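Varkinley Woven Tissue Box with Side Compartments

Item 1190
In stock – ships from our Grultbridge warehouse

The Varkinley is a tissue box for desks and shared tables. It has a rectangular slot on top for the tissues and two open compartments along one side for the small things that end up next to them: pens, lip balm, a remote, a pair of reading glasses.

The body is woven wicker in a light tan. Each box is woven by hand, so expect small differences in shade from one to the next. Color may deepen a little over the first year.

Loading
Lift the box, set a standard flat pack of tissues underneath, and pull the first sheet through the slot. Packs with a cardboard carton also fit if the carton is no longer than 228 mm. Cube-shaped cartons do not fit.

Care
Dust with a dry brush or the soft head of a vacuum. Wipe spills right away with a damp cloth and let the box dry in open air. Do not soak it. Keep it off radiators and out of strong sun – wicker gets brittle when it dries out.

On a polished or painted table we suggest a cloth mat under the box. Mats are sold separately, see item 404.

Shipping and returns
Orders leave within two working days. Unused boxes can be returned within 14 days in the original wrap. Return postage is paid by the buyer unless the box arrives damaged. If a strand is broken on arrival, write to us before sending it back and we will replace it.

Also from Varkinley: the Drevia pen tray and the Paterson letter basket, both in the same tan weave. The Paterson is out of stock until December.

Customer photos and comments
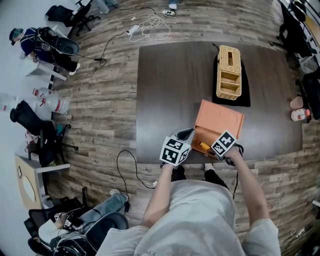

Effie Shearer
Bought two of these for our front office. The side compartments are deeper than I expected and pens stay put. My only complaint is getting crumbs out of the weave, a dry paintbrush works best. Would like it in a darker color too.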